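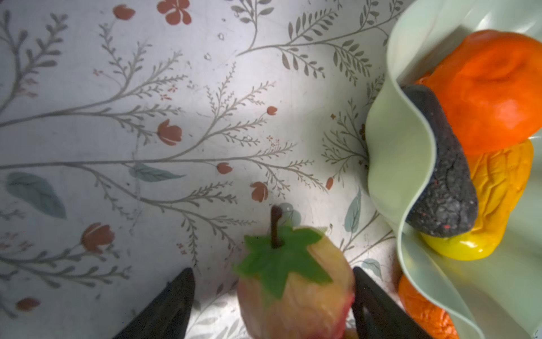 Department of Nutrition and Consumer Studies, Traserville College

Fruit on the Table: What Students Eat Between Two Lessons
Project report, second year
Group members: Roos Mulder, Joris Coppens, Vendula Šťastný
Supervisor: Hendrik Wouters
Handed in: 7/10/18

1. Why we chose this subject

In the first meeting of our group we discovered that all three of us had bought fruit at the start of the year with good intentions, and that most of it had ended in the trash. We asked ourselves if other students have the same experience. The college has 3000 students and two places where one can buy food, the main canteen and the small Kazmi kiosk beside the library. Both sell fruit, but in a very different way. In the canteen the fruit lies at the end of the line, after the cash desk for hot meals. In the kiosk it stands next to the coffee.

Our main question was: does the place where the fruit stands have an influence on how much of it the students take? Our second question was about the home: do students who have fruit in sight in their own kitchen also eat more of it at college?

2. How we worked

We made a short questionnaire and gave it out on paper in the canteen hall. We received 110 filled forms. Joris made the first version of the questions, but it was too long and several people stopped in the middle, so we removed the part about vegetables. The kiosk and the canteen let us read their sales lists for seven weeks. In the canteen list, bananas and apples are written together as "hand fruit," and for this reason we can't say anything about single kinds of fruit there. 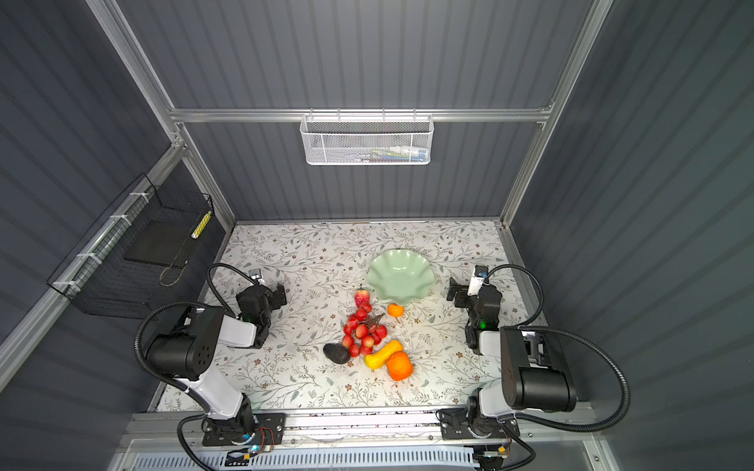 We also held talks with four students at their homes. Vendula did these talks and wrote notes the same evening. We decided to make no sound recordings, as two of the students did not feel comfortable with it.

3. What we found

In the seven weeks the two places together sold 1171 pieces of fruit. The kiosk sold the larger part, although it is much smaller and it closes early in the afternoon. We were surprised by this. When we asked Roel Nijs, who manages the kiosk, he told us that many students put an apple beside their coffee at the last moment, while they wait to pay. In the canteen a student must walk back to get one, and then pay a second time.

The forms show the same thing in other words. A typical answer was "I forget that it is there." The price was mentioned less often than we expected. Some students wrote that the canteen fruit is too cold to eat with pleasure. 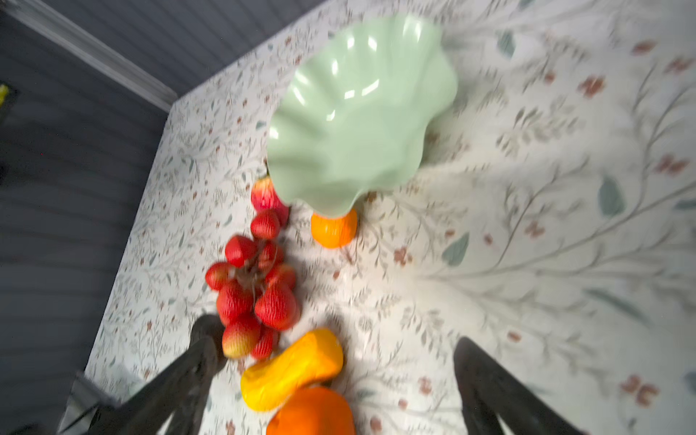 Scalloped green bowl with artificial fruit on a flowered tablecloth.

About the home we must be more careful. Students who keep a bowl on the kitchen table said more often that they eat fruit every day. But it is possible that people who like fruit are simply the people who own a bowl. One student from the Komedau residence told Vendula that her bowl was mostly used for keys and old receipts, and that she keeps her oranges in the refrigerator, where her roommates do not find them.

4. Problems during the project

The largest problem was the time of the year. In the last two weeks there were exams, and the canteen was half empty, so these weeks are difficult to compare with the others.
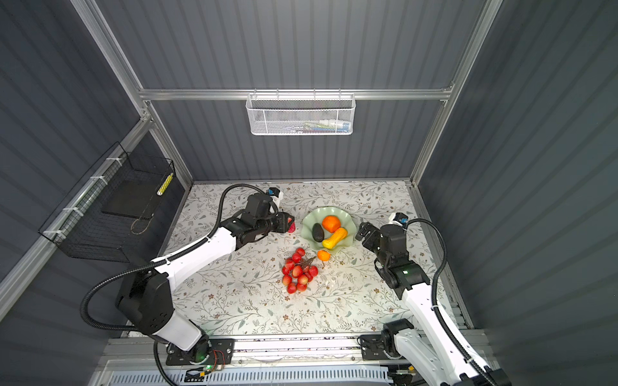 A second problem was the word "portion." On our form we asked how many portions of fruit a person eats in one day, and we did not explain what a portion is. Some students thought of a whole apple and others of a handful of grapes. Mr. Wouters had warned us of this in his comments on the first version, and we should have changed it then. We did not use the answers to this question in our results.

5. Advice to the canteen

We would like the canteen to place a part of the fruit before the cash desk, on the side where the trays are. It would also help to take it out of the cold counter in the morning. We have sent these two points to the canteen manager and have received a friendly answer that she will look at them after the summer. Roos will keep the sales lists and the paper forms until the next group has decided if they want to continue with this subject.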